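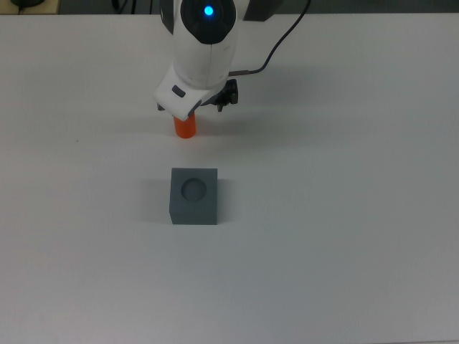 Zylinder über dem Würfel, Blick von oben auf Greifer und Bohrung.

Montag, Fügeversuch Zylinder in Würfel, Fortsetzung

Heute den Suchteil im Regler neu aufgesetzt. Der alte Ablauf (Anfahren, senkrecht absenken, bei Kontakt stehen bleiben, Spirale) liegt noch im Zweig clamach-alt, falls jemand vergleichen will. Neu ist, dass die Spirale nicht mehr in Positionsregelung läuft. In der Ebene bleibt die Vorgabe eine Bahn, in z wird auf Kraft geregelt. Umschalten erst, wenn der gefilterte z-Wert über der Schwelle liegt, und zwar zwei Zyklen hintereinander. Ein einzelner Zyklus hat beim Abbremsen immer wieder falsch ausgelöst.

Die Schätzung der Lochmitte kommt weiter aus dem Kopfbild. Bohrung als Ellipse auf der Oberseite des Würfels, Farbe des Zylinders wird vorher ausgeblendet. Orange gegen Grau trennt sauber, da habe ich nichts angefasst. Ärger macht nur der dunkle Rand der Bohrung: je nach Schatten rutscht die Ellipse zur dunkleren Seite. Châu Vũ hat vorgeschlagen, den Rand über den Gradienten zu gewichten statt über die Schwelle. Ist eingebaut, Schalter edge_weight in der Konfiguration, steht im Moment auf an.

Zwei Fehler, die Zeit gekostet haben:

Der Zeitstempel der Kraftdaten kam aus dem Treiber, der vom Bild aus dem Sonwood-Knoten. Beide Uhren liefen auseinander, die Zuordnung war um 166 ms verschoben. Jetzt stempelt beides der Sammelknoten beim Empfang. Für das Absenken reicht das, für schnelle Bahnen müsste man es richtig machen.

In tudetti.yaml stand noch der Werkzeugmittelpunkt vom alten Fingerpaar. Die Planung hat deshalb ständig zu früh Kollision mit dem Würfel gemeldet. Korrigiert und eingecheckt, bitte alle neu ziehen.

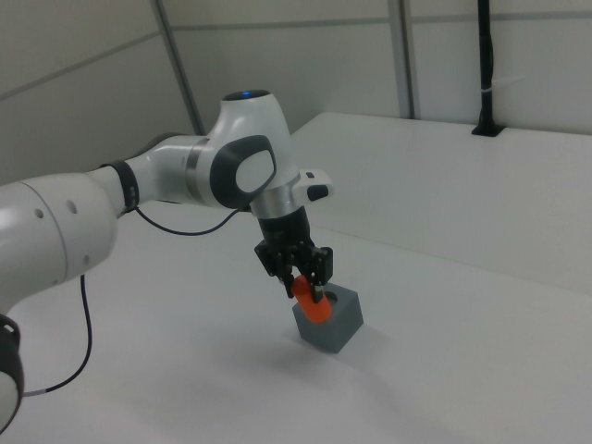

Die Neigung des Zylinders ist im Modell bisher gar nicht enthalten. Der Regler nimmt an, dass die Zylinderachse mit der Greiferachse zusammenfällt, und rechnet jede seitliche Kraft als Versatz der Lochmitte. Sobald der Zylinder aber so schräg zwischen den Fingern sitzt und mit dem unteren Ende in die Bohrung drückt, stimmt das nicht mehr: ein Teil der Seitenkraft kommt dann aus der Verkippung, und die Korrektur schiebt in die falsche Richtung. Im Protokoll sieht man den Fall am Moment, das steigt, während die Seitenkraft fast stehen bleibt. Erster Ansatz für morgen: Verhältnis von Moment zu Seitenkraft als Kennwert, bei Überschreiten die Suche anhalten, Handgelenk langsam gegendrehen, Steifigkeit um die Querachsen heruntersetzen. Gegenvorschlag von Châu: absichtlich gekippt einführen und erst in der Bohrung aufrichten. Dazu bräuchte es aber eine brauchbare Schätzung des Kippwinkels, und vom Kopf aus ist das obere Ende des Zylinders im Greifer verdeckt. Mit der seitlichen Ansicht müsste es gehen, die Achse ist dort gut zu sehen.

Protokolle liegen auf mac-02 (der Rechner, der früher Mạc hieß, Umlaute und Ähnliches im Hostnamen machen dem Build Probleme). Lauf 517 ist der mit der Verkippung, den bitte nicht löschen. Bei Zeile 1352 fängt der Anstieg im Moment an.

Offen:
– Filter für den z-Wert hat zu viel Verzug, Grenzfrequenz prüfen
– Abbruchbedingung der Spirale hängt noch am Zeitlimit, soll an den Radius
– Kippwinkel aus der seitlichen Kamera, erst einmal offline auf Lauf 517
– Startpose in der Planung so wählen, dass das Kabel am Handgelenk genug Luft hat – die letzte Achse dreht sonst unnötig weit

Parameter von heute sind im Zweig clamach-kraft, Stand 17:40. Schwelle und Steifigkeit habe ich nur in der Konfiguration geändert, im Code stehen noch die alten Vorgabewerte.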